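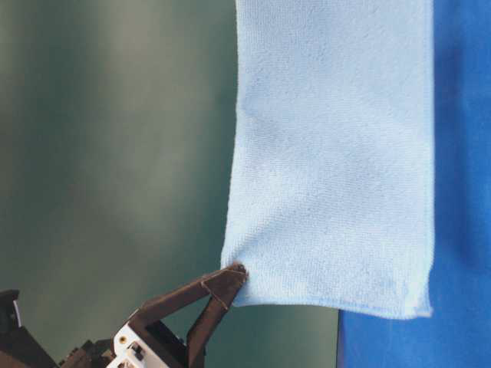 A light blue microfibre towel, held by one corner.

Lifestyle > Home > Laundry
14 comments

Babar Ghumman has spent six years telling people how to look after microfibre towels, and I went in expecting to be sold one. His shop, Drislow, stocks 272 kinds of cloth. I own four, all of them grey by neglect.

"You've been using fabric softener," he said, before I'd sat down. I had. He claims it coats the fibres and stops them picking up water. I've heard that from plenty of people with a special detergent to flog, so I asked what he washes his in. Supermarket liquid, he said, the cheap one, at 30 degrees.

Fair enough. The folding was harder to swallow. Ghumman folds a towel lengthwise into a long, narrow strip before doing anything else, and he talks about this the way other people talk about their knees.

"Start with the corners," he told me. "If the corners are out, you're folding the mistake in."
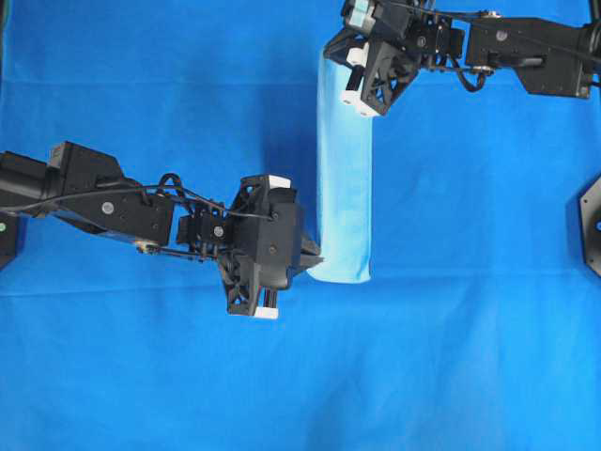
He wants the long sides straight and isn't fussed about the end, which he says can be tidied on the second fold. I asked whether any of it matters once the cupboard door is shut. He thought about that for longer than I'd expected – then said it mattered to him.

What about a hem going fuzzy? Ghumman reckons a bit of fluff along the edge is no reason to bin a towel. "It's a towel. Dry something with it." He was less convincing on lifespan. A good one is meant to last 1,000 washes, by his account, but he hasn't counted and neither has anyone he could name.

I've dropped the softener. The folding lasted until Tuesday.

Share (6)
Contact us | Back to top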